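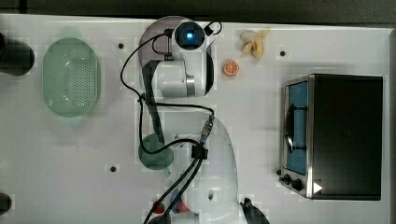

Section 3: Laying out the pretend kitchen table

Print this page | E-mail this page
May – by the Jultemau guide writer

By now you should have the table up and level (if it still rocks, go back to the section on feet, I'll wait). I'm going to take you through putting the kitchen things out on it, which is my favourite bit of the whole set-up and the bit people rush. Give yourself 10 minutes the first time. You'll get quicker.

I use the white top for this. You can do it on any colour you like, but the reds and greens show up so well on white that I never bother with a cloth.

3.1 Before you put anything down

1. Wipe the top over with a barely damp cloth and let it dry. I keep a Vorkix cloth in the drawer for it, though an old tea towel does just as well.

2. Run your hand over the surface and find any holes. If crumbs have got into them, a dry paintbrush shifts them.

3. Tip the kitchen things into a tray and give them a quick once-over. Anything sticky goes to the sink, anything with a loose thread goes to the mending pile.

Caution: keep real food well away while you're setting up. Soft pieces soak up juice in no time, and real ketchup on pretend ketchup is a sad sort of afternoon.

3.2 Big things first

4. Start with the heaviest, boxiest piece and stand it over on the right. The handle should be easy to get at. Don't plug anything in, whatever you've picked for this spot – it's there to be played with and that's all.

5. Put the colander on the left. I like the pale green one because it goes with the plate, but I realise that's just me being fussy.

6. Step back and look at the gap in the middle. I aim for 50 cm of clear table between the two sides before the small stuff comes out. Less than that and elbows start knocking things over.

Note: if you've got the narrow Ticona top, leave the colander in the box for now and bring it out when you need it.

3.3 Plates, bowl and mug

7. Plates next. The pale green one goes down first, then the oval pinkish-grey one, which I save for whatever is being "served".

8. The blue bowl goes along one edge with a bit of red fruit in it. If a piece ends up next to the bowl I leave it there! A table that's too tidy looks like a shop and children won't touch it.

9. Add the green metal mug. It can stand up or lie on its side, and I quite often lay it down because picking it up and righting it is a nice little job for small hands. Same goes for the ketchup: lay the bottle across the oval plate and somebody will want to stand it up within the minute. 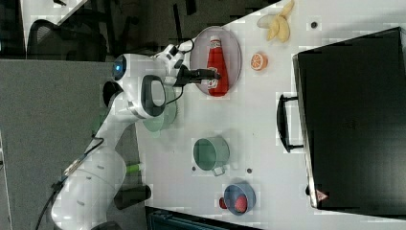 You can swap these about as much as you like once you've done it my way a couple of times. I've tried the mug on the plate and the bottle in the colander, and both were fine, if a bit odd to look at.

3.4 Fruit

10. Put the banana and the orange down close together, towards the far side. Open the peel out so the banana looks as though someone has just started on it, and turn the orange so you can see the cut side. I think that cut face is the prettiest thing on the table, so please don't put it face down.

Note: when I order replacements I write 917 on the slip, which is our code for the whole fruit bag. Ask for single pieces and you'll wait ages, I'm afraid.

3.5 Looking after the ketchup bottle

I've given this its own bit as it's the piece I get the most letters about (it's also the one I'd rescue in a fire). The keystone label has all its lettering stitched on, HEINZ across the top and TOMATO KETCHUP lower down, with a round red tomato and a curl of green vine at the bottom. Lovely, but stitching catches.

11. Pick off lint with your fingers or a bit of sticky tape. White specks show up badly on that red. Go gently and stay off the label.

12. Stand the bottle upright when you put it away. I keep mine in a Genano box with the lid off, and it's almost as good as new.

Caution: don't scrub across the lettering. Dab it, leave it, dab it again.

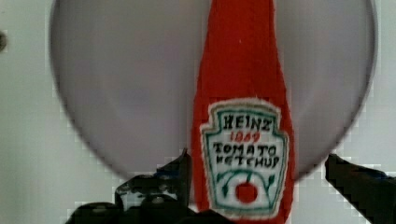
Can I put the ketchup bottle in the washing machine?

I'd wash it by hand in cool water with a drop of mild soap, then squeeze it in a towel and leave it somewhere airy overnight. If you do it on Wednesday evening it may still be a touch damp in the middle the next morning, so have a good feel before it goes back in the box.

Now carry on to Section 4 for packing everything away.

We use cookies to remember which section you were reading. Accept | Change settings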